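I finished the Palamarchuk novel last night, all 18 chapters and the epilogue. I've seen it called the bonkbuster of the decade, so I'm going to go through it slowly, because I have doubts. Mild spoilers up to the halfway point, nothing after that.

1/ The setup, for anyone who skipped it. Esora is a soprano with a voice that empties the bars on three streets. Bradetti owns the opera house, the hotel next to it and, we are told very often, the lake. They hate each other by page 9. You can guess the rest and you'd be right.

2/ I don't mind guessing the rest. I read these books for the parties and the bad behavior and the dog that eats the contract. What I mind is being told on the jacket that it's "a searing look at power in the arts." Is it? There's one scene with a union rep and he gets pushed in the lake.

3/ Let's talk about Bradetti. He's ruthless, he's wounded, he flies his own helicopter. He has "eyes like unpaid debts," which I read out loud to my sister and she asked if he needed a doctor. At no point do we see him do a single hour of work. Who is running the opera house?

4/ Esora is better. She's vain and funny and she eats properly, which you don't get much in this genre. The chapter where she sings with a fever to spite the understudy is the best thing in it by a mile. I would have read a whole book of that.

5/ But then she meets him on the terrace and forgets every opinion she's had for 103 pages. One look! I went back to check I hadn't turned two pages at once.

6/ The rival. A proper book like this needs a proper villain, and the tenor is just a man with nice luggage who is rude to waiters. His big plot is to leak a rehearsal tape. The tape is fine. She sounds great on it. The whole second act hangs on people being shocked by a good recording.

7/ Reading conditions, for the record: wooden table, two evenings and most of a Sunday-type morning, phone out of reach. I tried.
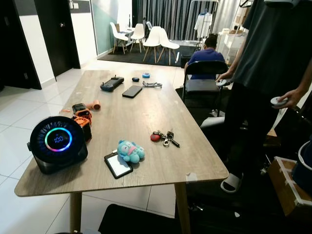
Phone face down, around the middle of the table.

8/ Back to it. Several people have told me the music is "so well researched." I sang in a chorus for years, second alto, mostly standing behind taller people. You don't hold a dress rehearsal the morning after the premiere. I don't care how rich the man is.

9/ There's also a conductor who gives notes to the singers by letter. Sealed letters, carried by a boy. It's set now. They have email in chapter two, there's a joke about it.

10/ And the sex, which I know is what half of you want me to get to. It's fine. There's a lot of it and it's mostly outdoors. She has a gift for describing food and I think she should have kept the two subjects apart, particularly in the orchard.

11/ Someone in my replies says I'm being a snob and that it's meant to be silly. I love silly. Prostley, the same author's first one, is very silly, and I've read it twice. It's about a cheating scandal at a village flower show and it moves like a train. Everyone in it wants something and you know what it is.

12/ That's my real complaint. In Prostley, when a marquee falls down, it's because of something somebody did in the chapter before. In this one things fall down when the author needs people in the same room. The chandelier, the bridge, the second chandelier.

13/ The hype started back in January, as far as I can tell, with early copies going to people who already liked her. All the quotes on the back say "unputdownable." I put it down on page 218 and made soup, and it was still there when I came back, with the same two people on the same balcony.

14/ Things I did like, so you don't think I'm made of stone: the dresser with the flask, the long lunch that goes wrong course by course, the mother's phone calls, every scene with the dog. The dog has more of an arc than Bradetti does.

15/ Will it be a TV series? They're all saying so. I'd believe it when there's a cast. It would probably be better that way, since an actor would at least have to decide what Bradetti is thinking about when he stares at the lake.

16/ Should you buy it? Get it from the library, there'll be a line but it moves. If you've never read her, start with Prostley. If you have and you loved it, lower your hopes a bit and skip the prologue, which gives away the tenor.

17/ Yes, I know there's a sequel coming. Yes, I'll read it. I want to know about the dog.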